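Subject: Re: Dravard kitchen pack – two-arm license
From: Przemysław Żak
Date: Jul 21, 2025

Jarmila Danko wrote:
> Has anyone run the Dravard kitchen pack with two arms and hands
> on both? The Mendes quote is 2868 per seat and I can't tell from
> the sheet whether the produce assets are included. We would be
> moving from Stever in January.

Produce is in the base license. The default counter layout loads with the basket, the wire rack and the square tray. I put the onion half and the eggplant on the tray for the reach tests.

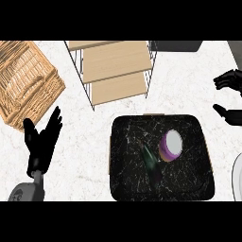
Category: simulation / manipulation / evaluation

We have had the trial build for 4 weeks. Scene load is fine, and the hand models import without edits to the joint limits. Contact is where I would look hardest before paying. At the default step the fingers settle slowly on small produce. Going to 4000 Hz cured that – at a cost in run time we have not measured properly.

Object placement is set per episode from a plain text file. You can start the eggplant on the counter beside the tray and leave the tray clear, with no rebuild.

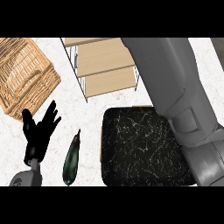 The overhead view has one drawback: an arm reaching across the tray hides part of it, so plan on a second view if you score placement from images. We ran 195 episodes with the stock view and had to rescore almost 4 of them from object poses.

Mamier support answered both of my tickets. Ask them about seat transfers, as the sheet is vague there.

Przemysław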